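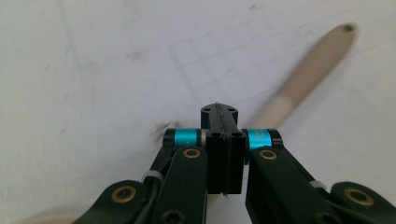
Stenoscombe Craft Room Users' Meeting
Minutes, October

Chair: Anatole Bailly. The meeting opened at 5 p.m. with 12 members present.

1. The minutes of the previous meeting were approved.

2. Work surfaces. Members reported smudges on the pale work surfaces. It was agreed that tables be wiped down after each session.

3. Loose sticks and handles. These are to be returned to the rack before closing.

4. Budget. The sum of $45 was approved for paper.

The meeting closed at 5:45 p.m.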